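Segmentation picks the wrong edge on folded towels, grasp point jumps around

Posted by Njoroge Massawe

Hi all, hoping somebody has fought with this before. I'm training a small model to pick a grasp point on towels for the first step of a fold. Demos come from a hand-held gripper, 389 of them so far, all done on a regular bed. My edge detector finds the hem fine when the towel is flat, but as soon as there's a deep crease in the middle it treats the crease as an edge and the predicted grasp point hops back and forth between the two. I'm running at 20 Hz and I can literally watch it flip every few steps.
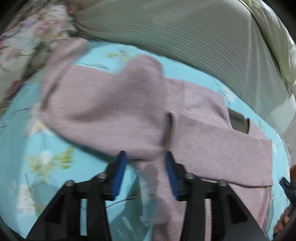

I've tried smoothing the output over time, and all that does is park the grasp point halfway between the hem and the crease (so it grabs nothing useful, great). Patterned sheets make it worse too. Do I need depth, or is there a way to do this with color only?

Gwion Landeg

Don't average the points! You've got two good guesses and you're blending them into one bad one. Have the network output a heatmap, take the top few peaks, and stick with whichever you chose last time unless another one beats it by a clear margin for several steps in a row. I had this same flipping on pillowcases at Neswood and the sticky peak fixed most of it in an afternoon.

For crease versus hem, label them as separate classes. A crease has towel on both sides and a hem usually has something else on one side, so give the model a big enough crop to see that – mine was way too tight at first. I hand-labeled 40 images and let the model pre-label the rest. You still have to check those, sorry.

Yoshinori Tsuji

just use depth

Pak-hei Au

Depth helped me less than I'd hoped, terry cloth came out pretty noisy on my sensor. I'd go with Gwion's two classes first. Also check your train/test split: if frames from the same demo land in both, your validation score will look lovely and mean nothing. Ask me how I know. Split by demo, and hold out at least one sheet pattern completely.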